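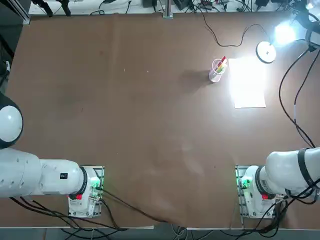
Second go at the walnut ink for the Urngate labels, March. The first batch (the Bastos husks, simmered most of an arvo) went on a lovely colour and then feathered like mad on the cotton paper. I want something close to the brown of the tabletop, matte and a bit mottled, and so far I'm getting weak tea. Husks from Nunbridge this time, 222 g into 2,000 mL of rainwater, lid off.

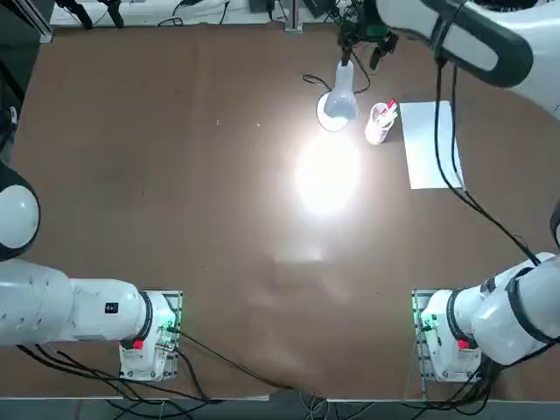

Does the gum arabic go in before or after straining? After, once it's cooled enough to hold a finger in, otherwise half of it stays behind in the muslin and you're scrubbing cloth all night.

Strained twice, then cooked it down again. Much darker! Smells like a wet shed. I put in 39 drops of clove oil against mould, which is probably heaps, but the last jar grew a fur coat.
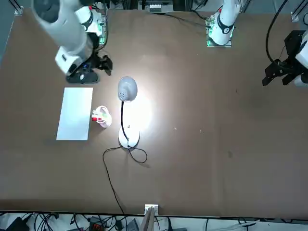 Entry by Ohemaa Kpodo, ink bench

Tried three nibs. The pointed one skips on the upstrokes, the broad one's a dream, and the old Jevirness nib floods — might just need a proper clean with a toothbrush. Feathering is nearly gone on the sized sheets
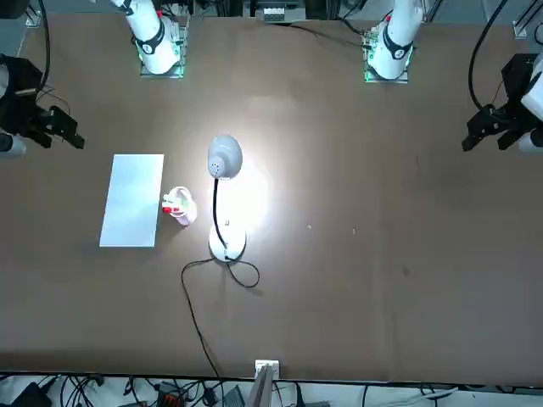 but still there on the unsized ones, worst along the grain. Next batch gets a touch more gum. Test strips are pegged up by the sink, please don't bin them.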